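Fixed Bids Need a Drainage Line

Most disputes over patio work start below the pavers. The usual contract lists the stone, the edging and the square footage, and leaves the base to a phrase such as "prepare as needed." I think that phrase should be struck from every fixed bid.

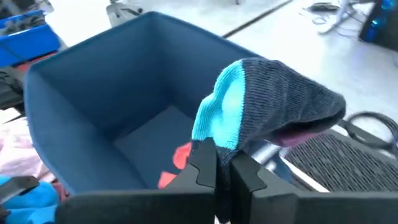 A turquoise and charcoal knitted sock, held upright.

Plelero quoted my 68-square-yard terrace with no base depth given. Vukadinović gave 8 inches of crushed stone, laid in three lifts and compacted after each one. The second bid was higher by 88 dollars a yard. It was also the only one I could check with a tape measure. 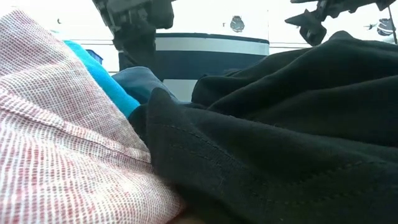 Slope belongs in writing too. Two percent away from the house is a normal figure, and it costs little to set before the bedding sand goes down. Correcting it later means lifting the whole field.

Contractors on Skestgate, where the soil is heavy clay, object that they can't price what they haven't dug.
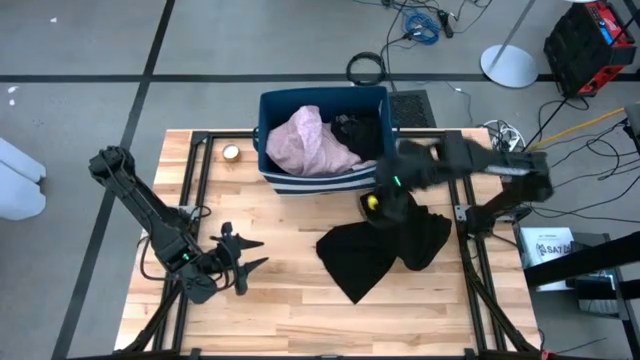

A unit rate for extra excavation answers that. The owner accepts the risk of bad soil, the contractor states the price of it, and both sign before the machine arrives in May.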